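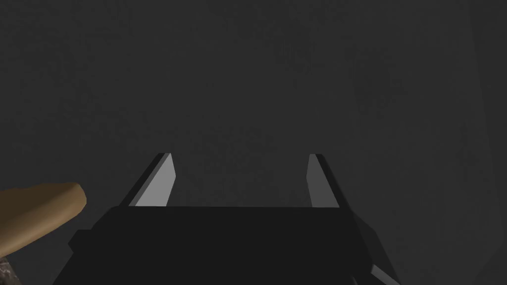
Search this guide Search Clear
Guides > Washrooms > Nomik two-arm unit > Crew set-up

Hi, and welcome to the crew guide! I clean at Drandden, I've worked alongside the Nomik unit since February, and I wrote this because the handbook that shipped with it is 62 pages and skips most of what we deal with on shift. Try things in the practice room first (it's all simulated, so you can't break a sink).

Starting a washroom run

1. Log in at the cart and pick Practice or Live.
2. Enter room code 1134 for the practice washroom.
3. Check that both grippers are open and empty before you press Ready.
4. Stand back 2 arm lengths — its arms, which are longer than yours.

Note: Ready doesn't start anything. You still have to press Go, and yes, I stood there waiting my first time.

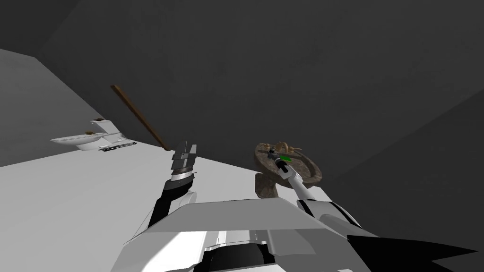

SINKS AND FIXTURES

5. Choose Sink from the job list. In the practice washroom it's the brown stone-look one on a pedestal, with the toilet off to the left.
6. Watch the right arm as it comes over the basin. If a gripper gets too close to the faucet for your liking, hit Hold and back it out.
7. Look for anything lying on the floor. The practice room has a thin black rod thing down by the toilet, and you should mark items like that as Keep Clear.

Caution: never reach into the basin while an arm is over it, even on Hold.

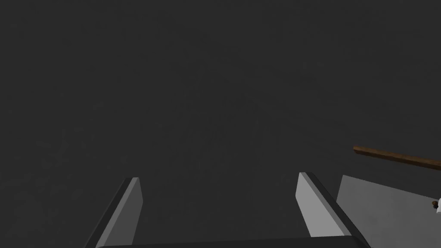
Mindley, 2025-06-19

Changes to our shifts, as agreed with Zinash Abdella:

8. One person now covers 18 washrooms with the unit. Restocking, mirrors and anything a guest asks for are still ours.
9. Log your watching time as work time. It is work — my feet hurt less but my eyes are worn out by lunch!
10. Swap off the screen at every break. Doaa Benmoussa has the swap sheet.

If the unit stops and won't clear, call the Gebremichael desk and carry on by hand until they ring back.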